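Grovent 700 Work Table, white top

Maltdale Supply > Benches and Tables > Fixed Height

Item no. 542-W
In stock at Cundgate warehouse. Ships in two boxes, top and frame seperate.

Plain white work table, flat top, steel legs. Sold to packing rooms, craft rooms, school labs, repair counters, that sort of place. No drawers, no shelf, no power strip. Those are all extra, see the list further down.

Top

White melamine both sides, square edge with a glued band all the way round. Wipes down with dish soap and a soft cloth. Don't use scouring powder, it takes the shine off and then the top holds every bit of dirt going. Bleach wipes are OK if you rinse after. Acetone is not OK.

Underside is pre-drilled for the Grovent frame only. Older Wieser frames have a different hole pattern. You can drill your own, but keep the screws short. Screws through the top are not a warranty claim, please stop sending those in.

Frame

Four square steel legs, powder coat, light gray. Two long rails, two short rails, one cross brace at the back. The brace can go at the front if you want to stand something underneath from behind. Feet screw in and out for uneven floors. Lock nut on each foot, do it up last.

Casters fit the same thread. Order as a set of four, two with brakes. Table ends up a bit taller on casters so check your stool.

Size and load

Depth 700 mm
Load 150 kg spread evenly, fixed feet
Less on casters, ask us
Width: three sizes, pick from the menu at the top of the page

The load figure is for weight standing still on the top. If you are bolting down a press or a vise or anything that shakes, get the heavy frame (item no. 106-H) and put the bolts near a leg. Middle of the top is the weakest spot on any table, ours too.

Why white

We get asked a lot. Small parts show up on it. So do spills, crumbs, dropped screws, labels stuck down by mistake. Gray hides the dirt better and is the same price, but most people sorting or filling things go for white and stay with it. Maple look was dropped in August, a few tops left, call for sizes.

White does bounce light. If you have a strong lamp right overhead, move it off to the side or get the matt finish, small extra charge and a longer wait.
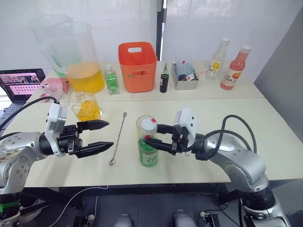

Putting it together

1. Top face down on a blanket or the flattened box. Not on bare concrete.
2. Long rails first, finger tight.
3. Short rails, then legs. Still finger tight.
4. Back brace.
5. Square it up, then tighten everything, going round twice.
6. Two people to turn it over. Don't drag it over on two legs, you will bend a foot.
7. Level it, lock nuts down.

Hex key is in the bag with the bolts. You need your own 17 wrench for the feet. Spare bolts in the bag are meant to be there.

Extras

Lower shelf, half depth or full depth
Single drawer, locking, goes left or right
Cable tray, clips to the back rail
Power strip bracket (strip not included)
Edge lip, keeps round things from rolling off the back
Casters, set of four
Touch up pen, gray, for the frame

The full depth shelf and the drawer won't both fit on the narrow table. Half depth shelf and drawer is fine on all widths.

Delivery

Curbside as standard. Driver won't take it upstairs. Inside delivery can be added at checkout, we need to know about steps, and how wide the door is. Check the top for chipped corners before you sign. If its damaged write that on the sheet, send us a photo the same day and we swap the top, you keep the frame.

Returns inside 30 days, unbuilt, original boxes. Cut or drilled tops can't come back.

Warranty

Five years on the frame, two on the top. Covers weld failures, peeling edge band, feet that strip. Doesn't cover heat marks, knife cuts, standing water, or leaving it outside.

Customer notes

"Bought four for the jam kitchen. Easy to clean, lids don't get lost any more. One foot was missing, came in the mail two days later." Wendelin Gisler

"Solid. Instructions are small print, bring glasses."

Questions on custom widths or cutouts, use the quote form and put the item number in the subject line. Cutouts need a drawing with measurements, hand drawn is fine.

Page updated 12/9/21. Prices exclude tax.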